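The Small Whiteboard Comes Back to the Desk

By Finn Ruppert

Wednesday, February 27, 2019

The whiteboard at the Rosar print shop used to cover most of a wall. It held the week's orders, the delivery times, a phone number for a plumber and a drawing of a fish that had been there since the shop opened. When the front office was repainted last winter the board came down, and it never went back up. In its place the staff now have small boards that stand on the desks, one to a person, each held in a frame that lets it tip forward and back.

"You write three things on it and it's full," said the shop manager. "Then you have to finish one of them."

Desktop whiteboards are an old product. Schools have used handheld ones for decades, and office catalogs have carried versions on stands for nearly as long. What has changed is who buys them. Humow, a two-room stationery store in the town of Sarkham, sold 188 last year, most of them to people working at a kitchen table or in a spare bedroom. The year before, the store did not stock them at all.

The store keeps two kinds. One leans on a fixed easel leg, like a picture frame. The other hangs between two pivot knobs, one on each side, so the angle can be changed. The pivoting kind costs more and outsells the fixed kind easily. The reason is mostly glare. A glossy board under ceiling lights picks up white patches that can hide whatever is written underneath, and a slight tilt will usually move them out of the way.

The knobs are also the part that goes wrong. On cheaper boards they loosen with use, and the panel starts to swing away when a marker is pressed against it. Tightening by hand is enough in most cases. Buyers should check that the knobs can be tightened at all, as some are only decorative caps over a rivet.

The surface matters too. Most small boards are painted steel or coated plastic. Plastic is lighter and fine for a shopping list, but it tends to hold a gray shadow where ink has been left for a week or two. Steel wipes cleaner and takes a magnet. Glass is best of all and too heavy for most stands.

At the Zamora Street adult school, where evening classes run four nights a week, teachers keep a shelf of tilting boards for pair work. Students practice handwriting on them — loops and curves first, then letters — and wipe them clean before the next pair sits down. The school bought 100 in its first order and still has most of them. Markers do not last as well. The supply room goes through more than 600 a year, and the usual cause of death is a cap left off overnight.

The teachers have settled on a few habits. Markers are stored flat, so the ink does not drain away from the tip. Boards are wiped with a dry cloth at the end of each class and with a damp one on Fridays. Paper towels are discouraged. Black is the only color given out, as red and green were harder to get off.

Back at Rosar, the desk boards have been in use for a little over a year. Two people have stopped using theirs and gone back to paper. The rest still write on them every morning. The old wall board is in the storage room behind the paper stock, with the fish still on it, and the manager has not decided what to do with it.
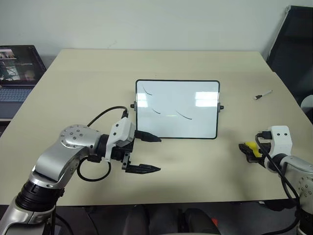
A tabletop whiteboard on side pivots, with a black-capped dry-erase marker.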